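Fórum Mesa Posta > Depois da refeição > Arrumar a mesa do lagostim

huia_stubbs
Pessoal, ando viciada em lagostim cozido e a melhor parte, juro, é a mesa no fim! Tapete escuro por baixo, tudo espalhado, e depois a arrumação em 2 voltas: primeiro a comida, depois copos e latas. Comecei em setembro e já convenci a família inteira. 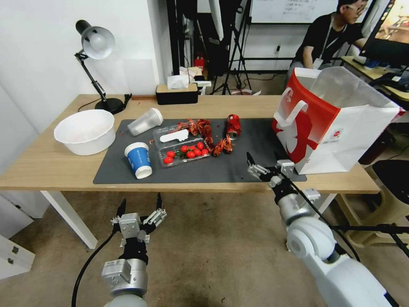 A minha dúvida é a ordem. Eu começo sempre pelo que ainda se come, porque os tomates-cereja vão para o frigorífico e o resto pode esperar. Estes já estão na caixa transparente, é só fechar a tampa (tirando antes o talher branco), e só depois pego nos lagostins e nos copos tombados. A bacia branca fica na ponta da mesa, fora do tapete, e recebe as cascas todas. Adoro!

nyamweya44
Que mesa boa! Mas discordo da ordem. Primeiro a lata e os copos, sempre. Com o tapete livre apanha-se tudo muito mais depressa, até aqueles pedacinhos vermelhos.

myf_rees
Concordo com a Huia, comida primeiro. Só não punha cascas na bacia, fica com cheiro durante dias. Saco bem atado e lixo logo!

huia_stubbs
Myf, com limão e água quente o cheiro sai, experimenta!

nyamweya44
Limão não chega, já tentei. Bicarbonato de um dia para o outro, isso sim.

myf_rees
E o tapete, lavas na banheira ou só passas um pano?

huia_stubbs
Pano com detergente da loiça, dos dois lados, e fica a secar pendurado na varanda.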